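Questions about our bowls and display stands

We collected on this page the questions which customers of Siltus send to us most often. If your question is missing, please write to us and we will answer, usually in the same week.

What is included when I order a bowl with a stand?

You receive one bowl and one stand, packed in separate boxes. The stand is not fixed to the bowl in any way, so you can lift the bowl off when you wish to use it at the table. Foam protection mats are sold separately, under the name Floluten.

Can I buy only the stand?

Yes. Please choose "stand only" on the product page. Before you order, turn your own bowl over and measure the foot of it. The foot must be smaller than the top of the stand, and it must sit flat. Bowls with a round bottom and no foot will rock, and we do not recommend them.

Do the white bowl and the white stand have the same shade?

We try to keep them near to each other, but they come from two workshops. The bowls are made by Hájek and the stands by Brollgate, and each has its own white. In daylight most customers do not see the difference. Under a strong lamp you can see it a little. If this is important to you, order both pieces at the same time and write a note in the order, and we will choose a pair that fits well together.

On what surface should I put the stand?

Any flat and stable surface is good. On glass or on polished stone we advise a mat under the stand, so it will not slide when somebody touches it. A sheet of foam is soft, and it does not make a noise when you put things down. 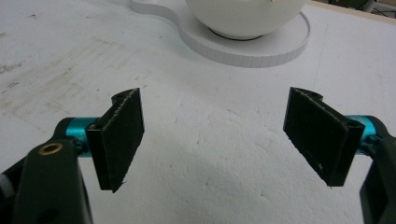 White bowl on a round white stand, on speckled foam.

Does the foam leave marks on furniture?

On lacquered wood we had two reports of a dull mark after a long time. Please lift the mat from time to time and wipe the place under it with a dry cloth. On unfinished wood we would not use foam at all.

How do I clean the bowl?

Warm water, a little dish soap and a soft sponge. Do not use powder cleaners, they scratch the glaze and the scratches become gray with time. The bowl can go in the dishwasher. The stand can not, so wipe it with a damp cloth and dry it immediately.

Can I keep fruit in the bowl while it is on the stand?

Yes, if you put the fruit in the middle and do not fill the bowl above the rim. Please take the bowl down before you move the stand to another place. Most of the broken bowls we hear about were carried together with the stand.

My bowl arrived with a chip. What should I do?

Send us a photo of the chip and a photo of the box within 14 days. Please keep the box until you have our answer. We replace the damaged piece only, so if the stand is in good condition, it stays with you.

What are the article numbers?

The bowl is 2194 and the stand is 2644. Please write the number in your message when you ask for a replacement.

Last updated: 25 December 2020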